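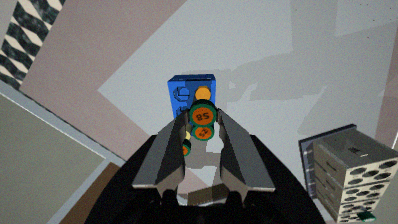
August 22, 2018

Second day on the back bedroom. Windows open from early morning, door wedged, dust sheet taped along the skirting as before. Humidity on the landing meter was 59 per cent at breakfast and had dropped a little by the time I started, so I went ahead with the filler.

The long wall is 3729 mm at skirting height and the window wall 3355 mm. I measured both again because the paper plan from March had them the wrong way round, and I had been working from it when I ordered the lining paper. The order is still enough. The waste will be higher, as the drops now fall differently at the chimney breast and I shall lose most of a length in the left-hand alcove.

State of the plaster after stripping: good on the party wall, fair on the window wall, poor under the sill. The poor area sounds hollow when knocked, but the edges are firm and it does not move under hand pressure. I scored round it with the old chisel, lifted out what was willing to come, and stopped where it stopped. Underneath is a brown coarse coat with hair in it, dry to the touch and slightly dusty. Brushed, vacuumed, wetted with the plant sprayer, left until the shine went, then filled in two passes. The first pass was kept well below the surface and scratched with a nail while soft. The second was brought up flush and left fractionally proud for sanding.

The filler is Arnen, the powder and not the tub. Mixed to the thickness on the packet it is too wet for a sill edge and slumps. I now hold back some of the water and add it at the end by the teaspoon. Working time was shorter than yesterday, probably the warmer room. The last of the bucket went off before I could use it and had to be knocked out when hard.

Cracks along the ceiling line were raked out with the corner of a scraper and filled with the flexible stuff from the half-used cartridge. The nozzle had blocked. Cut back, cleared with a screw, cut again at a steeper angle. A damp finger gives a better line there than the plastic tool, which rides up over the old paint ridges.

Ceiling itself: washed with sugar soap, rinsed, rinsed again. A yellow stain near the door did not shift. It is the old tank leak and has been dry since the tank went. It will need stain block before emulsion or it will come through, as it did in the box room when I ignored it.

Lunch late. Went to Proncombe afterwards for sandpaper and a new roller sleeve. The short pile was out of stock in the nine-inch, so I took the medium. It will leave more texture on the ceiling than I like, but the ceiling has texture already and it will not be noticed by anyone lying in bed. Also bought masking tape, the low-tack sort. The standard tape pulled a strip of gloss off the architrave yesterday, down to the primer, and that is one more item to touch in.

Looked at wallpaper while there. Mother still wants the Druvelport stripe. The repeat is small, so there is little waste, and a stripe would make the ceiling look higher. Against that, the chimney breast is out of plumb by enough to see with the naked eye, and a stripe will advertise it all the way up. I put the level on it again when I got home and the answer was the same as last time. My preference remains plain paint over lining paper on all walls, with a paper on the bed wall only, the bed wall being the one that is true. I shall propose this at the weekend with the sample pinned up in both positions so that she can judge for herself.

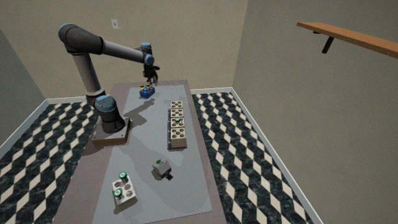
Bence Hegyi

Evening. Sanded the first repairs, the ones from yesterday. Coarse to take the ridges down, then the finer grade by hand on the cork block. Checked with a torch held flat to the wall. Two hollows show beside the light switch and one long shallow one above the radiator pipe. None of them can be felt, but all three can be seen from the side, and the morning sun comes in from exactly that side. Skimmed with a thin mix using the wide blade. They can dry overnight.

Switch plate loosened with the power off at the board, so that the lining paper can be tucked behind it. The back box sits slightly deep and the screws barely reach. Longer screws wanted. Written on the list.

Woodwork. I had intended to leave the skirting until after papering and have changed my mind. The paste wipes off gloss without trouble, whereas gloss on new lining paper is there for good. The order is now: ceiling, skirting and window, lining paper, emulsion, feature wall. The window will hold things up most. The lower sash has been painted shut on one side and will have to be freed before anything is done to it. Ran a thin knife along the joint from the inside and got perhaps a third of the way up before the paint became too thick. Will try again with the scraper and a little warmth, keeping well clear of the glass. The putty on the bottom rail is cracked at both corners and ought to be replaced, but that is an outside job and wants the ladder and a second person.

Colour. I have brushed out the two candidates on spare lining paper and hung them either side of the window. Both are Ertürk tester pots. The first is a grey with green in it, quiet by day and rather flat under the bulb. The second is warmer, closer to putty, and holds up better at night. On the window wall, which gets no direct light of its own, the first one looks dirty. On the party wall it looks very well. I do not want different colours on adjoining walls in a room this size, so the second is ahead at present. I will look again at seven in the morning and make a note before coffee.

Curtain pole is too short for the new position of the brackets. The old holes were drilled into the crumbly part of the lintel plaster and the plugs came out with the screws still in them. Moving outwards by a hand's width on each side gets into something solid. This means a longer pole, or the old pole with a different bracket, or a blind inside the reveal. A blind is the neater answer and frees the wall above the window from further drilling. Price to be found out.

Furniture is all on the landing still and the bathroom door opens only partway. The chest of drawers could go back in once the ceiling is done, pulled to the middle under a sheet. The wardrobe stays where it is until the floor has been looked at. One board by the hearth is springy at the end nearest the wall. I have not lifted it.

For tomorrow: stain block on the ceiling patch first thing, door shut against the smell. Sand the sill repair if hard. Sand the skim. Wash down the skirting. Start cutting in the ceiling if the light is good enough after lunch. Brushes were rinsed and hung. The small one is losing bristles and should be kept for primer.

Meter at bedtime slightly up again. Window left on the latch.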